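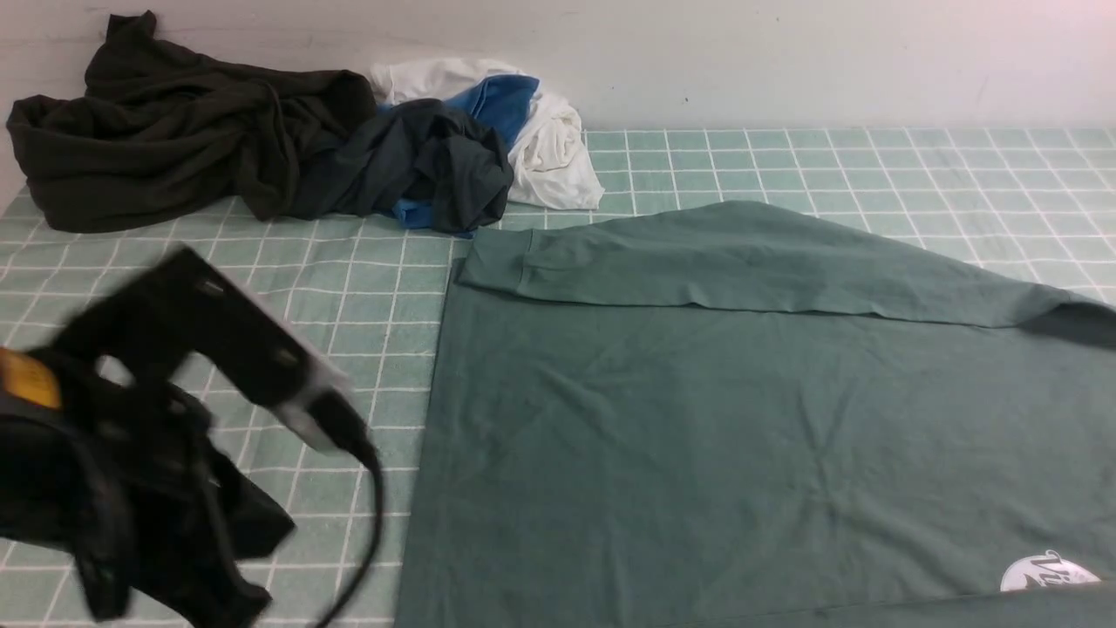 Gripper and green long-sleeved shirt on the gridded mat of a Grilton garment folding cell.

The Grilton garment folding cell is a small robotic workstation for flattening and folding used clothing. It was developed at Prendby, a textile sorting works, and is built around an arm supplied by Vimetti. The cell takes mixed garments from a pile, spreads them one at a time on a flat work surface, and folds them to a size that fits a standard shelf bin. The name is used both for the single-arm version described in this article and for a later two-arm version, the Grilton D, which shares the same mat and control software.

Layout

The cell consists of a table against a plain, light-colored wall, the arm, a head camera, and a control cabinet mounted under the tabletop. The table is covered with a mint-green mat printed with a grid of thin white lines. Unfolded garments are placed against the wall, and the area in front of them is the folding area. There is no fixed divider between the two. The boundary is set in software and can be moved toward or away from the wall to suit the size of the load.

The cabinet holds the arm controller, a power supply, and the computer that runs the folding program. Early cells had the cabinet beside the table, where its fan blew light fabrics out of position. It was moved under the table in June, before the cell entered regular use.

Gripper

The gripper is black and has fingers that can take hold of a single layer of cloth. Its cable leaves the front of the body and hangs in a loop. The length of this loop is one of the few dimensions given in the setup sheet without a tolerance. A loop that is too short pulls on the connector when the wrist turns, and one that is too long drags across the garment and shifts a sleeve that has already been placed.

The fingertip pads are wear parts. They are held by 3 screws on each finger and are replaced as a pair. A new pad left beside an old one closes unevenly and tends to pick up two layers at once.

Setup

A cell is set up in a fixed order. The table is leveled first, then the mat is laid and pressed down from the center outward. Bubbles under the mat are worked out to the edge by hand. The grid lines must meet the wall at an even spacing along its full length. If they do not, the mat is lifted and laid again.

Camera alignment follows. The operator moves the gripper to a series of grid crossings and confirms each one on the control screen. The full routine uses 27 crossings. A short routine, using only the corners of the folding area, is allowed after a restart but not after the camera or the mat has been moved.

The last step is the height test. The arm lowers the closed fingers over bare mat until contact is detected, then repeats the test over a single layer of cotton. The difference between the two readings is stored and used in all later grasps. Cells that skip this step usually still work on heavy fabrics and fail on thin shirts.

Folding sequence for shirts

Long-sleeved shirts are the most demanding garments in the standard program. The shirt is laid flat with the body spread as a broad panel. A sleeve is then folded across the top of the body at the shoulder seam, and the second sleeve is handled in the same way. The body is folded last. Small wrinkles in the body are ignored. A crease that runs the full width of the panel causes the program to stop and spread the shirt again.

Large printed logos can be mistaken for a fold edge, especially when white on a dark or medium-colored fabric. An update to the control software, called Amin, added a check for this and was released on October 8, 2020.

Upkeep

The mat is wiped with a damp cloth at the end of each shift and vacuumed weekly. Lint collects mainly along the line where the mat meets the wall. Solvent cleaners are not used, as they fade the printed lines. The camera cover is cleaned with a dry cloth only.

Finger pads are inspected every 154 operating hours and replaced if the surface has become smooth. The cable is checked at the same time for stiffness near the connector. Wall scuffs are left alone unless the camera reports them as objects, in which case the wall is repainted in the same matte finish.

Common faults

Repeated double-layer grasps usually point to worn pads or a stored height reading that is out of date. A steady sideways error in sleeve placement points to a mat that has crept, and the full camera alignment is run once the mat has been laid again. Fault code 93 means that the fingers did not reach their closed position. It is most often cleared by removing thread wound around the finger joint. If the code returns with the joint clean, the finger drive is replaced as a unit and the height test is repeated.

See also
Grilton D
Prendby sorting line
Vimetti arm controllers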